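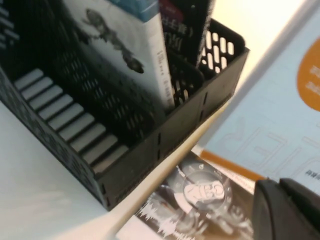
HOME & DESK

The woman who gets paid to look at your desk

She asked me not to clean up before she came over. I cleaned up before she came over. She took one look at the study, opened the bottom drawer of the filing cabinet, and found everything I had swept into it half an hour earlier.

"People always use the bottom drawer," she said. "The top one would have me looking at it right away."

For three years she has run Wendar, a one-woman business that sorts out home offices in apartments too small to have one. She would like her name left out of this, on the grounds that her mother still believes she works in insurance. She did, until a spring afternoon when she spent her whole lunch hour rearranging a colleague's stapler, tape and unpaid parking tickets, and realized it was the best lunch hour she'd had since being hired.

Her method, if she'll allow the word (she won't), starts with the things you reach for without getting up. Those stay on the table. Everything else has to argue its case. Books are the hardest part, she says, and people lie about them more than they lie about money.

"I ask which ones they're reading and they hand me eleven. So I put an organizer on the table, the kind with compartments, and I tell them the books they're reading live in there, upright. One to a slot if they're thick. When the slots are full, they're reading enough."

She is fond of the black mesh sort, in plastic. You can see through the holes, which she considers a moral advantage. A solid box, in her experience, becomes a grave for receipts by the end of its first month. She has owned a handsome one herself, made by a firm called Flusta, and when she finally tipped it out she found a library card from a city she had moved away from.

I asked whether any of this was really about books.

"It's about spines," she said. "If a spine is facing you, you feel guilty and you pick the thing up. If it's lying flat under the mail, you've got a coaster."

She is less strict about what else goes in. White book, black book, a notebook, a case for something, a fuzzy thing somebody's niece made – she doesn't mind, provided it stands up by itself or has a neighbor to lean on. Leaning is fine. She has clients who straighten a leaning book every time they pass, and she gently suggests those clients spend the money on something other than an organizer.

Her largest job so far was for a retired translator on Araújo Street who kept 2,080 index cards in soup bowls. It took two visits. On the first they drank tea and the translator explained the bowls. On the second they moved the cards into trays, and the bowls went back to the kitchen, where according to the translator they looked "underemployed." The trays are still in use. So, she suspects, is at least one bowl.

White tabletops she likes, with reservations. They make a small room look bigger and a coffee ring look enormous. She tells people to buy one if they own a cloth and know where it is. Glass she won't discuss. As for the desks with built-in cubbyholes, she worked with one once, a Nulska, and describes the experience as "like organizing somebody's teeth."

Has she ever given up on a room?

"I've gone home early."

By this point she had been in my study for a little over an hour. My pens had been tested on the back of an envelope and most had failed. The printer had been turned so that its paper tray could open all the way, a thing I had not known it could do. Two novels I have been reading since April were standing in an organizer with their spines toward my chair, and I was already starting to resent them.

I asked what her own desk looked like. She was quiet for a while and lined up my surviving pens.

"I work at the kitchen table," she said. "It has a drawer."

Bottom or top?

"There's only the one," she said, and asked if I had any more envelopes.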